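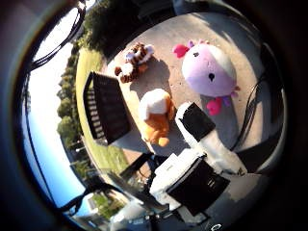 Wrist camera view, outdoor pick cell, slab by the grass. Black basket on the left, soft toys as test pieces.

Outdoor cell: finger pads, wrist cables and recalibration
Board: Cells and End Effectors

slabside
Posted Saturday, July 20, 2019

Looking for comments on the service routine for our outdoor pick cell. Wrist camera view at the top. The arm runs a Plineck two-finger gripper, white housing, black rectangular fingertip pads. Task is soft toys off the concrete and into the basket.

The cycle counter stands at 3,113 since the pads were last changed in May. Missed closes have gone up this week, nearly all on the big round pink and lavender one. The tiger is fine. The orange one with the white top is fine if approached square.

Present routine:
Pads wiped with a damp lint-free cloth every 500 cycles.
Finger screws checked at the same time.
Camera recalibrated when the pads are changed.
Cables looked at when somebody remembers.

Controller is a Grasent, stock firmware. Close force has stayed at setting 3 from the start.

torque_stripe
Setting 3 is low for a large plush. The fingers stop on force before they have compressed the filling, the controller reports a grip, and the toy rolls out on the lift. Go to 6 and repeat with the same toy before touching anything else.

offcut77
Disagree. Raise the force and you hide worn pads. Concrete is hard on rubber: every low pick drags the tip along the slab, and the edge rounds off before the face shows any wear. Take a pad off and lay a steel rule across it. If light shows at the corners, change the pair.

torque_stripe
Then the tiger should be failing as well, and he says it isn't.

offcut77
Smaller toy, so the fingers get well round it. On the big one the tips land on the curve and the edge does the work.

mirefield
Leaving the pads to you two. My worry is the cable run. The bundle loops down past the finger on the right, and there is another one arcing across the top left against the sky. How much slack is left at full wrist rotation? We had a similar loop on our Gelilura arm and it caught the fingertip on one approach angle in a whole month of running. The program then logged a missed close, because as far as it knew the finger had stopped early.

slabside
Slack is generous. It was tied with the wrist at zero and has not been looked at since. I will jog the last joint end to end tonight and watch the loop.

mirefield
Do it at low speed with the gripper open, then closed. The loop sits differently. If it touches, move the first tie back towards the forearm and leave the second one alone — two ties close together will work the insulation at the bend.

igwe_bench
Nobody has asked about the calibration. With a fisheye that strong, an error in the lens model is small in the middle and large towards the rim. Where do the misses sit on the slab?

slabside
Did not log position. The pink one has mostly been put down away from the basket, so it is off centre more than the others.

igwe_bench
Then you have two variables tied together. Put the pink toy in the middle and the tiger out where the pink one was. If the misses follow the position, redo the calibration. I would also do it in the same sun as you run in. Those shadows are dark enough to drag a segmentation mask sideways.

offcut77
Swap test first, agreed. Still take the pads off.

slabside
Swap test done, force left at 3. Tiger now missing in the outer position, pink one mostly good in the middle. Cable loop brushes the finger at one end of travel, gripper open, so the first tie is going back. Pads are off as well: light at two corners on one of them. New pair ordered from Igwe. Will recalibrate once they are fitted.

torque_stripe
I would still try 6 on the pink one.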